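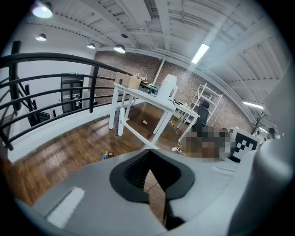

Notes, lofts talk – 13 min version. If they give me the long slot add the Pondurari part at the end.

## Start

Hi, thanks Annick for the intro (check she's doing it, might be Yannick). Go straight in. No bio.

Question for the room: who has lived or worked in a place with an upper level? Hands. Keep your hand up if you liked it in August. Wait for the laugh, if no laugh move on fast.

What I want to talk about: old industrial rooms, people put a mezzanine in, and then everyone argues about the downstairs. Paint, sofas, kitchen. The upstairs gets whatever is left over. Want to spend my time on the upstairs, and the stuff you only look at once you're standing up there. Ceiling, lamps, railing.

## Ceiling

Downstairs a ceiling is something you forget. Upstairs you live in it.

- exposed beams, ducts, corrugated panels – point up at the slide. Ceiling painted white
- why white: bounces light, hides where the duct got patched
- black ceiling fans (Clotilde will be in the room, be nice). Black looks great from the floor. From a mezzanine it's like wearing a hat too low
- dust. Ducts collect it on the top side and from up here you see the top side. Budget for a long pole and somebody tall

Tell the Mancuso story. Client painted everything white, beams, duct, the lot, then found out the panels hadn't been cleaned first. Flaked all through June. Bits in the coffee. They had to redo 290 square feet of it with the furniture under sheets. Lesson is clean first, and it's a boring lesson, so say it quick.

## Lamps

Main section, slow down here.

Pendants with dark shades, lit up underneath. From below you get a nice bright circle. From the upper level you can be level with the shade or even over it and then it's a whole different lamp. Things to ask before buying:

- what does the top of the shade look like? Is it finished? Lots aren't
- can you see the bulb from the stairs, going up AND coming down
- how do you change it. Really. Who goes up and on what

Hanging heights. In the slide, the biggest-looking one is the near one, the others get smaller as they go back. People see a picture like that and think they need different sizes. Perspective! Measure first. Lamduan had a customer at Gralura order three sizes off a photo and send two back.

Mixing types – pendants plus fluorescent strips. I get asked about this every single time. The strips are the ones further over to the right. My view:

- strips for working, pendants for evenings
- seperate switches, no exceptions
- match the color temperature or live with one half of the room looking like a dentist
- don't try to hide the strips in a room like this, it already has ducts

(Somebody will ask about dimming. Answer: yes for pendants, depends for strips, ask the electrician. Don't get dragged in.)

## Railing

Black metal, thick top rail, horizontal bars. Classic loft thing.

Good: you see through it, light gets through, it doesn't chop the room in half. Top rail thick enough to lean on, people lean for hours, they do it more than they sit.

Less good:
- horizontal bars = ladder if you have small kids. Check your local code BEFORE you fall in love. Some places fine, some places no
- every bar is a shelf for dust, see ducts
- anything that rolls, rolls under. Pens. One of Biljana's earrings

Curved or straight? It looks curved on the slide. Don't get into it, go by the drawings. What I care about is where the rail ends and the stairs start, that gap is where people bump shoulders carrying laundry.

Stairs: dark metal, same family as the railing. Looks right together. Noisy though! Rubber treads or felt under the fixings. Pindik quoted 722 for treads on one job last year and the client said no and then called back after two weeks of a teenager.

## Wall

Red-brown brick across the back, plain white wall by the side. Leave it like that. Please don't paint the brick just because the ceiling is white. You need one thing in the room that's warm.

The pipe. White, vertical, straight down the brick. Everyone wants to box it in. I'd leave it, box is always fatter than the pipe and then it needs a coat of paint and then someone puts a plant on it.

Table at that end, white. It catches the light and gives you something to look down on. From upstairs tabletops are basicaly your artwork – so whatever mess is on it, you get the full view. Wood floor same deal, rugs read like posters from above.

## If time: Pondurari

- before and after, no photos, just tell it
- client never used the mezzanine, "too hot, too loud"
- we moved nothing. New switches, treads, one lamp raised 30 inches
- now the desk is up there and she complains when guests want it

## Questions

Heat: yes it goes up, ceiling fan, low speed.
Cost: don't give numbers, say email me.
Desk against the railing or away from it: away, leave an arm's length.

Leave handouts with Yannick. Take the clicker BACK this time.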